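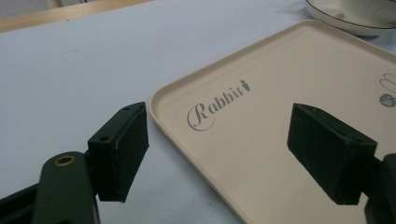 From: Rocío Ospina
To: Equipment Planning list
Date: 06/10/2026
Subject: Re: Second-round budget, hand-held grippers and spare pads

Dear colleagues,

Thank you for the comments received on the draft. I reply below to the points raised by the Burkeo site.

> The draft allows for 17 hand-held grippers but gives no figure for
> replacement finger pads. Ours show wear at the edges well before the
> mounts need attention. Could pads be entered on a separate line?
> We should also like to know whether the tableware tasks (trays, shallow
> dishes) will continue next year, as this affects which pads we order.

Pads will be entered separately. The ceiling for that line is 4,000 for the year, to be shared between the Burkeo and Magalhães sites. Ditow has quoted for 91 pads in the present rectangular pattern, with delivery in November. Hasurico has been asked for a price on the same quantity and has not yet replied.

The tableware tasks will continue. Sites should plan for large trays with a low raised rim as well as for smaller dishes, and should order the flat-faced pad unless they have a written reason to prefer another.

Two further matters remain open. The Magalhães site has requested 2 additional grippers as spares, and I would ask that the request be resubmitted with the serial numbers of the units to be withdrawn. Tables and table coverings are to be charged to the furniture budget and should be removed from the equipment form.

Revised forms should be sent to me directly and not to the list.

Yours sincerely,

Rocío Ospina
Equipment Planning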